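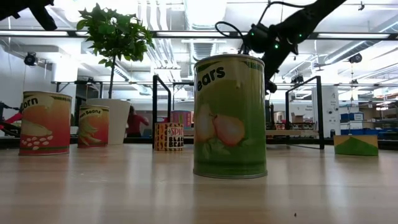
# The Room on Imwood Street

Sioned Prothero got off the 31 bus a little after six, with a suitcase and the key her brother had mailed her. The house on Imwood Street was narrower than she remembered. James had already taken the good chairs.

She went through the kitchen first. Their mother had kept everything – rubber bands, church bulletins, a drawer of keys that fit nothing. In the pantry was a notebook with 57 pages filled, all in pencil. It listed what she had eaten each day since September. Toast. Soup. Toast and an egg.
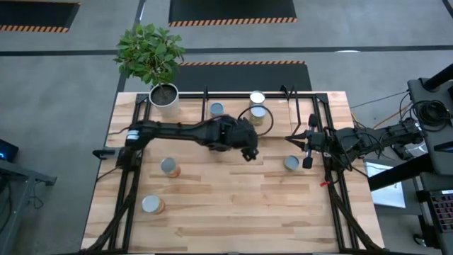

Sioned called James at nine and read him some of it. He was quiet, and then he asked if the furnace was working. She said it was. On the last page their mother had written a shopping list, and it was mostly things for company: coffee, ham, six cans on a wooden table's worth of groceries, pears underlined twice. James hated pears. Sioned was the one who liked them.

"Was she expecting somebody?" he asked.

"I told her I might come in the fall," Sioned said.

She had said it on the phone, while looking for her shoes. She put the notebook in her suitcase, under the sweaters, and went up to find some sheets.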